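Station Inspection Checklist – Hand-Held Gripper Work, Footwear Handling
Site: Vuncombe, bay 12
Inspector: Nazmiye Dursun
Period covered: April
Procedure: Kaplan bench rules, second revision

Marks used: OK, FIX (work may go on, repair within the week), STOP (no work until cleared).

Section A. Floor and table

A1. Walkway on the operator's side clear of cables – OK
A2. Cables behind the table coiled and tied – FIX
Comment: Cable is lying in loops on the carpet. It is out of the operator's path, but the rule says tied, so it gets a FIX. Use the fabric ties from the Truvedska kit and leave enough slack for full arm reach.
A3. Table stable when leaned on – OK
A4. Tabletop edge free of splinters and lifted trim – OK
A5. Stands behind the table with all feet flat on the floor – OK

Section B. Grippers before power

B1. Fingertip pads seated, screws snug – OK
B2. Pad covering in usable condition – FIX
Comment: Fibers are fraying along the pad edges. Trim loose ends with scissors. Do not pull them, as the covering can lift from the backing. Replace the pad if bare material shows anywhere on the gripping face.
B3. Linkage joints move without binding – OK
B4. Mounting plates tight, no missing bolts – OK
B5. Cable strain relief at each handle – OK

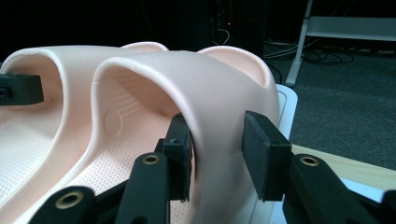 B6. Fingers close evenly with nothing between them – OK
Comment: Checked five times per side. The left hand tool had been adjusted the day before and the entry was missing from the Lemora log. I added it. Adjustments go in the log at the time they are made, with initials.

Section C. Handling the items

C1. Grip force limit set to 35 percent for soft foam – OK
C2. Hold by the strap or upper, one finger inside and one outside – OK
C3. No grip marks left in the foam after release – OK
C4. Items kept over the table while held – OK
Comment: Two slides held at once, one per hand, is allowed. Keep the grippers from touching each other. If they do touch, set both items down and check the pads again before going on. 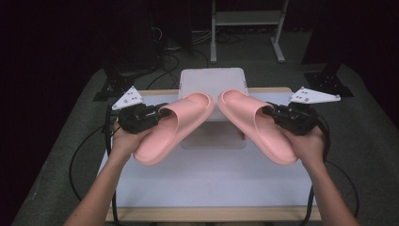

C5. Operator's forearms clear of moving parts – OK
C6. Sleeves above the wrist, no rings or bracelets – OK
C7. Break taken after 40 minutes of continuous work – STOP, cleared same shift
Comment: The timer at the bench had been switched off and one session ran past the limit. Wrist strain is the most common complaint on this job, more than pinches. Timer is back on and the shift lead has the key. I will look at this again at the next inspection.

Section D. Placement and finish

D1. Items set down on a flat support before the fingers open – OK
D2. Pair placed side by side, facing the same way – OK
D3. Fingers fully clear before the hand is drawn back – OK
D4. Tools returned to their rests, not left on the tabletop – OK
D5. Work order number written on the sheet – OK (453)

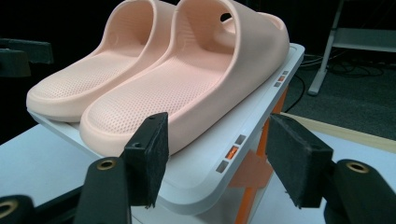
Does a worn pad have to be replaced in the middle of a session?

Only if it slips or if the backing shows through. Light fraying can wait until the session ends, provided it is marked FIX on the sheet and the loose fibers are trimmed before the next start.

Open items carried forward: A2, B2, C7.
Signed copy kept at the bench – N. Dursun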